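Counter work goes to the arm after lunch

Starting in May, the serving kitchen at Plosard will hand its after-lunch counter clearing to a robot arm made by Flusari. The kitchen puts out 232 lunches on a normal day. Two people now spend the first part of every afternoon putting away jars and small metal pieces before the prep list can begin. 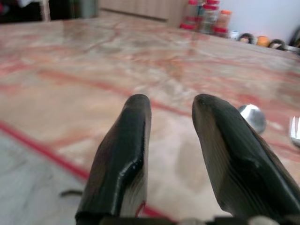
Marble, jars and the two-finger gripper.
By Jolien De Graaf | Staff News | 2018-02-08

Babita Bhardwaj, who runs the afternoon shift, said no hours are being cut. The two clearing slots move to prep, and the start time stays the same. Anyone in those slots will get a new task sheet before the change.

Polished stone has been the hard part so far. It throws reflections, and small shiny things are easy to misjudge on it. Staff are asked to leave lids on the jars and keep them together at the back of the counter, near the wall. Knives, glasses and anything hot stay with people.

Some of the crew have asked who answers for a broken jar. The shift lead logs it, and it does not go on anyone's record. Others worry that watching the arm will turn into a job of its own. Bhardwaj said one person will be on call for stops during the first weeks, and that this counts as paid task time.

Training takes about 100 minutes and covers the stop button, the log and wiping down the fingers. Sign up at the shift desk.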